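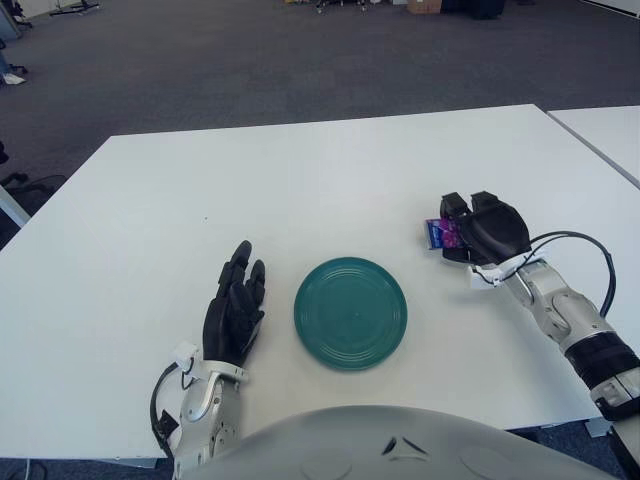 By the Ernwood Home Page
Posted Nov 13, 2023 | Filed under: Shelves, Paper & Books | 2,438 views

Getting the Musty Smell Out of Old Paperback Westerns (and Keeping It Out)

My grandfather read westerns the way other people eat peanuts, and when his house was cleared I ended up with the lot of them, packed into liquor cartons and smelling like the inside of a well. I love those books. I love the painted covers and the ads in the back and the places where he turned down a corner because supper was ready. What I did not love was opening one in bed and having to get up and wash my face. So over one long damp spring I learned to clean them up, mostly by trying things on the ones with the covers already gone, and I've been meaning ever since to write it all down in one place.

Sort before you do anything else

Take the books out somewhere with decent light and go through them one at a time. I make a pile for the ones that only smell, a pile for the ones with loose pages, and a pile for anything with fuzzy spots on it. The fuzzy ones go straight into a paper bag and out to the garage, well away from the others. If the spots are soft and smear when you touch them with a cotton swab, that mold is still growing, and you want to dry the book before you try to brush it. If they're powdery, you can brush them off outdoors. Wear a mask for that, please, and stand with the wind behind you. I didn't the first time and coughed until suppertime.

Airing

Stand the books on end with the pages fanned a little, in a dry room, out of the sun. A fan on low across the room helps a great deal, as long as it isn't pointed right at them (it will flip the pages and crack an old spine before you've got back with your coffee). Turn them over each evening so the bottom gets a chance too. A couple of days is plenty for a book that's only a bit stale. The ones from the basement shelf took a good deal longer, and a few of those I'd put in the next treatment without waiting around.

The tub

You want a big plastic tub with a lid that closes properly and a smaller open box that fits inside it. Pour baking soda or plain clay cat litter, the unscented kind, into the bottom of the big tub. Set the small box on top and stand your books in it, so they never touch the litter itself. Put the lid on and leave it alone for 9 days. I know you'll want to peek. I always peek. Every time you lift the lid you let the room back in, so try to hold off at least through the first weekend.

When the time is up, take one out and smell it right down in the gutter of the pages, where the musty smell hangs on longest. If it's still strong, put in fresh litter and go around again. My worst one, a fat cattle-drive story with a water stain clear through the middle chapters, needed three rounds, and I still wouldn't call it sweet. It's readable, though, and I read it.

Please don't use dryer sheets. I've seen this suggested all over and I did try it on some of the coverless ones. You get a book that smells of mildew and laundry both, and there's a slick feel to the paper afterward that I don't care for.

Dirty edges

The top edge of a paperback catches every bit of dust in the house. Hold the book tightly shut and brush outward from the spine with a soft, dry paintbrush. Keep that brush for books only and write BOOKS on the handle, or somebody will varnish a birdhouse with it. If there's still a gray band, you can take it down with a piece of 600 grit sandpaper wrapped around a block, using very light strokes along the length of the edge and brushing off the dust as you go. Don't do this to anything with colored edges, which so many of the older ones have, red or yellow or that nice soft green. You'll take the stain right off. And if you think the book might be worth real money, don't sand it at all. Show it to a dealer first.

Price stickers

Warm the sticker with a hair dryer on low, keeping it moving, and lift one corner with your fingernail. Peel back slowly and keep the sticker almost flat against the cover as you pull. Any gum left behind will usually roll off under a clean white eraser. I've got one cover where I got impatient and took off the sheriff's hat along with the sticker, so let that be a lesson.

Loose pages

A single page that's come out can go back in with a thin line of white PVA glue along its inside edge. Put the glue on with a toothpick, slide the page in until it's snug, tuck a strip of wax paper on either side, and set something heavy on the closed book overnight. Clear tape is a temptation, I realize, but it goes brown and brittle and takes the print with it when it lets go. If the whole spine has split in two, I just put a soft cotton ribbon around the book and tie it in a bow. It still reads fine.

Where to keep them afterward

All that work is wasted if they go back to the same damp spot. Keep them off the basement floor and away from outside walls if you can manage it. Mine are on a low bookcase in the hallway, pulled forward a little so the air gets behind them. If a box is your only choice, pack the books standing up, never so tightly that you have to tug, and keep the box 6 inches off the floor on a pair of boards.

I also go through the shelves every March, when our house is at its clammiest, and give everything a quick dusting and a sniff. It always takes me the whole afternoon, mainly on account of stopping to read. Last time I got as far as the second shelf, found a stagecoach story I'd forgotten all about, and sat down on the hall floor with it until it was too dark to see the page. The third shelf got done the next morning.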